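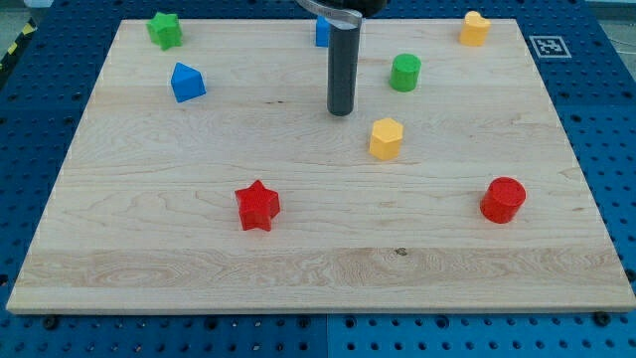 工单 3354:枫木拼板中段接缝摸着有坎,积木放上去会晃
二月 星期五 提交:Nga Hoàng
打印本页 | 发送邮件给同事
分类:木作与桌面 > 板材 > 已解决

问题描述(Nga Hoàng)
大家好!先说一句,这块枫木板我真的太喜欢了,浅浅的蜜色纹理,还有几个小木节,摆上彩色积木特别好看。板子平放在蓝色洞洞板台面上,用来放形状积木:绿色星星、黄色爱心、黄色六边形、绿色圆柱,还有蓝色的,像小房子那一块孩子们最爱。
问题出在靠近手边那一侧的拼缝。那条浅色、花纹打旋的横带几乎横贯整块板,中间有个深色小木节。手指从木节旁边划过去能感觉到一道坎,六边形放在上面按一角会轻轻翘。挪到板子远端就稳稳的。
已经试过:
- 换一块积木,同样会晃
- 板子掉头,晃的位置跟着板子走
- 用干布擦过接缝,没有变化
板子是 Bestmont 的,买来后没有上过油。

回复(Selim Sönmez,Skoltodton 木作组)上午
Nga 你好,写得太清楚了,掉头那一步帮了大忙!既然位置跟着板子走,洞洞板台面基本可以排除。剩下两种可能:接缝处有残胶,或者两根木条干缩不一致,一边略高。
麻烦做两件事:
1. 把积木全部拿开,钢尺立起来横跨接缝,对着窗户看尺子底下漏不漏光。左、中、右各看一次。
2. 铅笔在接缝两侧轻轻涂一层,用包了砂纸的平木块来回推两下,看哪边的铅笔印先掉。
砂纸先用细的,别急着上粗砂,枫木留下横向划痕很难消。

回复(Nga Hoàng)中午
做完了!左右两头不漏光,只有木节附近有一线光。铅笔印是靠手边的那一侧先掉,另一侧几乎没动。掉的那一段我量了,长 60 毫米。另外发现木节边上有一小粒硬硬的、半透明的东西,指甲抠不动。

回复(Selim Sönmez)下午
找到了,那一粒多半就是残胶,铅笔印也说明高的是手边那一侧。好消息是范围很小,不用整板重刨。
步骤如下:
- 刮刀放平,顺着木纹把胶粒刮掉,刀口不要往木节里扎
- 砂纸包平木块,顺木纹推,每推 7 下停下来用钢尺看一次
- 范围往外放宽一点,别只磨那一小段,不然会磨出一个坑
- 尺下不漏光就停手
- 吸尘,微湿布擦一遍,晾干后再摸
擦湿后木毛会立起来,摸着又发糙,这是正常的,细砂纸轻轻带一遍就好。
要不要上油看你,上油颜色会深一些,木纹更明显。想保留现在的浅色,可以用 Bhat 的无色蜡,薄薄一层,先在板底试一小块。

回复(Nga Hoàng)傍晚
成功啦!!胶粒刮下来比芝麻还小,真没想到这么一点东西能让积木晃成那样。一共推了 32 下,第四次看尺子时还剩一丝光,再补几下就没了。六边形现在按哪个角都不动,星星和圆柱也试过,都稳。
木节还在,没磨花,那片打旋的纹理反而更漂亮了。蜡我先在板底试了一块,颜色几乎没变,明天打正面。
还有一个小问题:同事在 Grulgate 那边也有一块同款,没有坎,但是四个角有一角微微翘起。需要另开工单吗?

回复(Selim Sönmez)傍晚
太棒了,恭喜!打蜡时正反两面都要打,只打一面以后容易弯。
翘角那块请另开一张,标题写“翘曲”,注明平时是平放还是靠墙立着,离暖气多远。先别用重物压。
本单关闭。

标签:枫木板、拼缝、残胶、打磨、形状积木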